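The Dumpling Survey

The instruction from the magazine was to establish which establishment in Drisum served the best dumpling. The fee was fixed and expenses were payable against receipts. I was given 16 addresses and 20 days.

I drew up a sheet before leaving. It had columns for wrapper thickness, filling weight, broth temperature at the table and time from order to service. There was a further column headed Remarks, which I expected to leave blank. I packed a probe thermometer, a folding rule and a pocket scale accurate to a tenth of a gram.

The first eight addresses were in the old quarter, between the tram depot and the river. Wrapper thickness varied little. At the Hägglund, where the dumplings are boiled in mutton stock and served under fried onion, the filling leaked from two pieces out of six. At the counter opposite the depot none leaked, but the filling was mostly cabbage. I entered both results and moved on. 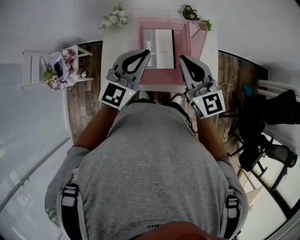
At the small white table.

By the second week I had a provisional order. Wokley led. It is a narrow room with a steamer at the front and the till at the back, so that customers queue through the steam to pay. Its dumpling weighed 28 grams, of which 16 were filling, and the pleats were closed evenly all the way round. The cook watched me unfold the rule. She asked what I was measuring. I told her.

"And did you eat it?" she said.

I said that I had eaten the one before it, and that this one was for the sheet. She took the plate away and brought another, and stood there until I had finished all six. I recorded the time of service from the first plate.

The difficulty began with the eleventh address. The list gave it as Parska, 607 Canal Road. Canal Road ends at 590. Beyond that is a lock, a wall and an allotment. I walked the length of the road twice, at noon and again at seven in the evening, in case the place kept a shutter down by day. On the second visit there was a smell of pork and vinegar, strongest near the lock. I noted the wind direction, which was from the east, and returned to my lodgings.

I asked at the Hägglund. The waiter said that Parska had closed when his mother was a girl. I asked at the counter opposite the depot and was told that it had moved to the coast. At Wokley the cook wiped her hands and said it was where it had always been, and that I should go without the bag.
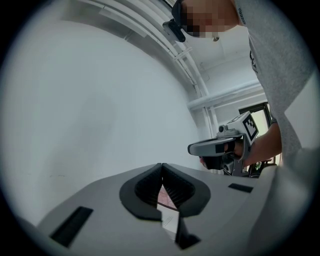
The little printed card.

I left the bag under the bed. At half past nine the lock gates were shut and a light was showing over the allotment wall. There was a door in the wall, painted the same colour as the brick, with 607 on it in chalk. Inside were four tables, three of them taken. There was no menu. A woman set down a bowl with six dumplings in it and went back to the stove.

I had no instruments, so I can supply no figures. The wrapper was thin. The broth was hotter than I would usually have waited for, and I did not wait. The vinegar was dark and had something in it, possibly plum. I ate the six, and a second bowl was put in front of me, and I ate that.

She would not write a receipt. I explained that expenses were payable only against receipts, and she said that in that case it would be simpler not to charge.

I completed the remaining five addresses in the time allowed. The magazine printed Wokley in first place, with the Hägglund fourth. Row 11 of the sheet is empty except for the last column, where I had written "go hungry", and which the editor removed as outside the agreed format.

I have since been back to Drisum twice, in December and again in spring, at my own cost. The scale is in a drawer.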